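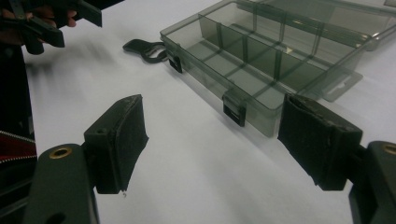
June 7, 2018

Second week without milk. The rash on my arms is mostly gone, so I'm going to keep at it through the end of the month and then try a little yogurt and see what happens.

Breakfast was oatmeal made with soy milk, a spoonful of peanut butter and half a banana. I've stopped buying the almond kind. It tastes fine, but it has hardly any protein, and I was hungry again by 10 every morning. The soy milk is the Larkov one in the blue carton, unsweetened. It has calcium added and you have to shake it or the calcium sits on the bottom. I found that out when I poured the last glass and it was chalky.

Lunch was sardines on toast with mustard and a tomato. I eat them with the bones in. I used to pick the bones out, but they're soft enough to mash with a fork and that's where the calcium is. The kitchen smelled of fish until four o'clock even with the window open.

I'm keeping a list of what I eat on the back of the Moriarty Pharmacy calendar, April page, which was blank anyway. The dietitian asked for it. She wants to see calcium and vitamin D mainly, and she said not to bother with calories. I do write the calories down when they're on the label. I aim for 2000 and usually come in under.

Tried the Wosatier cheese substitute at supper, the shredded kind. It's made of coconut oil and starch. It melted all right on the baked potato but it left a film on the roof of my mouth. One gram of protein, and the bag cost more than real cheddar. I won't get it again. Plain mashed white beans with garlic and lemon did a better job on the second half of the potato, and I have 2 more cans in the cupboard.

Collards with the potato, cooked down with onion. I bought too many. The rest are chopped and in the freezer.

Coffee is still the hard part. Soy milk curdles in it if the coffee is too hot, so I warm the milk first in the small pan. Had it black this afternoon and didn't like it.

Walked to Bravov and back before supper for bread, 34 minutes both ways. Read every label on the shelf. Most of the sliced loaves have whey or milk powder in them, including the rye, and I ended up with the plain sourdough.

Need for tomorrow: eggs, tofu (firm), oranges, another jar of peanut butter. Call the clinic about moving the blood test to the morning. Soak the chickpeas tonight before bed.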